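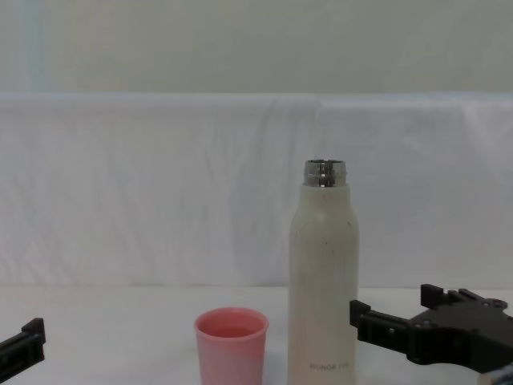

This site uses cookies to keep you signed in to the list archive. Accept / Settings

Re: [cell-planning] Second bench, gripper spares and the May order

Hongmei Lu wrote:
> Finance wants one figure for the second two-arm bench before the
> May cutoff. Can we drop the spare grippers and go with the Udden
> quote as it stands? Also, is the cable line really 900?

No on the spares, yes on the cable line.

The Udden quote covers arms, mounts and controller, with one gripper per arm and none on the shelf. Lead time from Janport on a replacement is long enough that a cracked finger would idle the bench. I would keep 2 spares in the order and take the money out of the table, where the Sturndale frame is more than we need at these payloads.

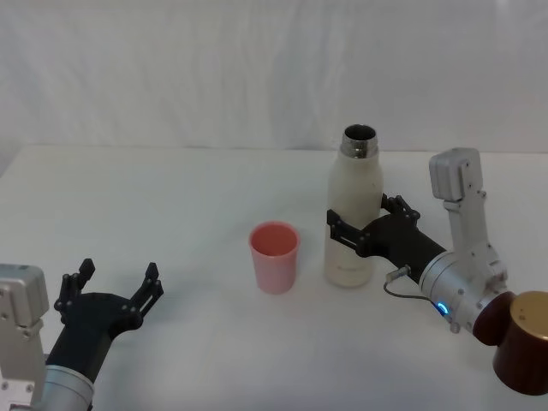

Cabling is 900 for the full set, connectors included, and I would not trim it. The current harness was bought by length from the drawing, with no allowance for wrist travel. What matters is slack at the last joint. On the right arm, holding the bottle, the cable drops from the plug near the base of the gripper and loops back to the wrist below the gripper body. A loop like that needs clearance over the table at every pose we plan to run, so please price the molded right-angle plug as an option. Liao lists it at 99 each.

Finger inserts are a separate line. The pouring work needs a grip on a smooth cylinder – the stock fingers are slotted metal on the Udden drawing, and I want pads quoted with them. Put in around 2000 for pads, inserts and one revision of the finger shape. If finance pushes back, the revision can move to the next period. The pads can't.

Revised sheet goes up tonight. Check the shipping row; I carried it over from the first bench.

Recent in this list
- Sturndale frame: load table, corrected
- Janport lead times
- Controller licenses, one seat or two
- Minutes, bench layout call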